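Dendemia Hall Lunch and Wellbeing Group
Minutes of the June meeting

Present: Digby Fairweather (chair), Orla Keogh, Aroha Tuhiwai, Brodie Ormsby (minutes)
Apologies: Ataahua Faulkner
The meeting opened at 2.15 pm. The May minutes were agreed with one correction: the lentil soup was served twice, not once.

1. Salt in the weekday lunches
Orla reported on the recipe review. Of the 29 dishes on the present rota, 17 use stock cubes or bought gravy. She has tried low-salt stock in the barley broth and the chicken pie. The pie was fine. The broth needed more onion and some lemon, and she will try it again before it goes on the menu. Salt cellars will stay on the tables for now.

2. Fibre
Digby asked whether white bread should be dropped. It was agreed to offer both kinds and to cut the wholemeal thinner, as a good deal of it comes back uneaten. Beans to be added to the mince dishes from next month.

3. Questionnaire
Over 80 forms were returned out of 129 given out. Most people said they would eat more vegetables if these were cooked for less time. Several asked for fish on a second day – cost to be looked into.

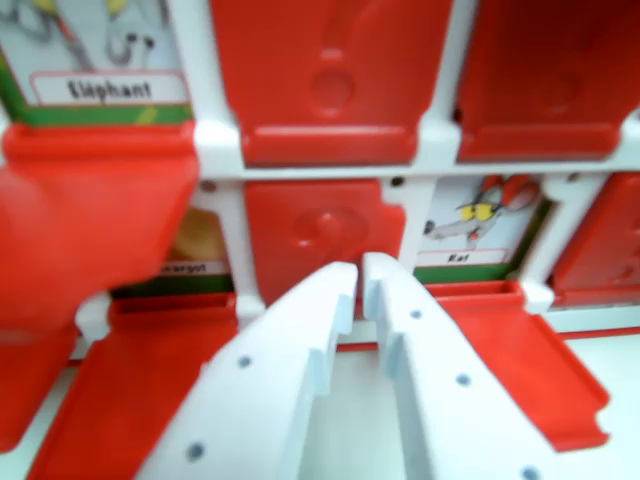 Aroha said the forms should be read with some care, as people tend to put down what they think they ought to be eating. She would prefer a food diary kept for a week by anyone willing. Digby thought a week too long and suggested three days. Three days agreed. Aroha to draw up a sheet in large print.

4. Blood pressure checks
The monitor has been returned from servicing. Checks will be held before lunch, with people seated for five minutes first. Anyone with a high reading to be advised to see their own GP or pharmacist.

5. Any other business
Brodie to ask Stubbs for a price on tinned tomatoes without added salt. Ataahua had sent a note about the fridge seal – carried over.

The meeting closed at 3.40 pm.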